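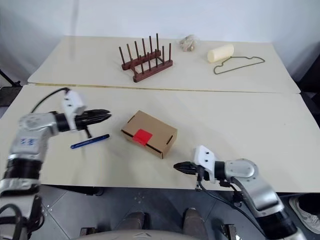

How to ice a sponge cake with smooth sides

Posted by Kenna Morrison, June 16, 2024

Start with cold sponges. If you baked them today, wrap them in cling film once they have cooled and put them in the fridge overnight. Warm sponge sheds crumbs and melts the buttercream.

You will need:
3 sponge layers, 20cm across
Buttercream made with 250g butter and 500g icing sugar
A turntable
A palette knife
A metal side scraper
A cake board

Trim and stack

Level the tops with a bread knife, using long strokes and turning the cake as you go. Put a small blob of buttercream on the board and press the first sponge onto it. Spread over a layer of filling, going right to the edge, and add the next sponge. Place the last one upside down so the flat base becomes the top of the cake. Crouch down and check that the stack is straight. You can still nudge it at this stage.

Crumb coat

Spread a thin layer of buttercream over the top and sides. It will look patchy and full of crumbs. Scrape the excess into a separate bowl and keep it away from the rest of your icing. Chill the cake for 30 minutes, until the coating feels firm when you touch it.

Final coat

Beat the remaining buttercream by hand with a wooden spoon for a couple of minutes to knock out the air bubbles. Cover the top first and let it hang over the edge a little. Then do the sides, putting on more than you think you need.

Hold the scraper upright against the side with its base resting on the turntable. Keep that hand still and turn the cake slowly with the other. Wipe the scraper after each turn. Fill any gaps with a little more buttercream and go round again. I usually need six turns, and more if the kitchen is warm.

A rim of icing will stand up around the top edge. Chill the cake for 10 minutes, then pull the rim in towards the middle with the palette knife, wiping the blade each time.

If the sides have small holes left in them, dip the scraper in hot water, dry it and go round once more. Put the cake back in the fridge for an hour before you add any piping or sprinkles.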